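To: Rirton Seed Swap list
Subject: Re: leggy tomatoes again

Hi all,

Catching up on the list Wednesday night with a cup of tea, and I wanted to jump in on this one before it slides off the page:

> I started two trays of the Aguirre paste tomatoes on the kitchen
> windowsill and they're already four inches tall and flopping over.
> Same thing happened last spring. Window faces east. I'm using the
> Plenelent mix from the co-op in Clumham. Should I toss them and
> start over, or can I bury the stems when I pot up? Also, how
> many of these do people put in the ground? I got carried away.

Don't toss them! I've been growing the Aguirre for years and it is a leggy thing even when you do everything right. Mine looked like bean sprouts the first spring and I still had sauce in the freezer at Christmas (and I'm not a careful gardener, ask anybody who has walked past my squash bed in August).

So yes, bury the stems. Pinch off the seed leaves, drop the plant in deep so the first true leaves sit just over the soil, and water from the bottom for a few days. You'll get roots all along the buried part. I use old yogurt cups with holes poked in them, and I fill those with the same Plenelent mix you've got, cut with a bit of perlite. Straight out of the bag it holds too much water for me and I get those little gnats.

East light by itself is pretty thin this early. I hung a cheap shop light over mine on two lengths of chain and keep it maybe three inches off the leaves, raising it a link or two as they grow. It runs off a timer, on at 6 a.m. and off at 9 p.m. Also, get them off the heat mat the day they come up. I left mine on for a week extra one year and they went straight for the ceiling. 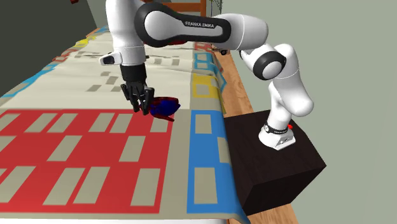 Does potting up twice do any good, or is once enough? Once is enough for most people, as long as the cup is big enough to carry the plant to transplant day; I only do it a second time when it stays cold late and they start to look hungry and pale.

As for how many to put in, that depends on whether you're canning. I put in 13 last year and it was too many for two people who mostly eat them on toast. My sister-in-law cans, and she'd call 13 a warm-up. If you've got extras, pot them up anyway and bring them to the swap. The Aguirre always goes fast, and last year the paste tomatoes were gone before I'd even found the coffee.

Which reminds me, the seed count. I went through the shoebox and we have 542 packets, counting the ones with no year written on them. 312 of those are flowers, so if anyone is sitting on vegetable seed, especially carrots or anything leafy, please bring it along. We'll need labels too. I bought a roll of 500 and thought that was plenty, and then I did the count, so there you go. Pencil on masking tape works fine, and it lasts longer in the sun than marker does.

One more tomato thing and then I'll quit. Brush your hand over the tops of the seedlings a couple times a day when you walk by, or point a small fan at them on low. It thickens up the stems a lot, and your hand will smell like July. Start hardening them off on the porch in April, an hour or so at first, in the shade, and bring them in if it gets windy. We always get that one awful wind out here in Rirton.

Does anyone have a spare heat mat I could borrow for peppers? Mine quit, and the peppers are just sitting there sulking in cold dirt. I can pick up anywhere between here and Clumham.

Happy planting,
your list mom on the hill road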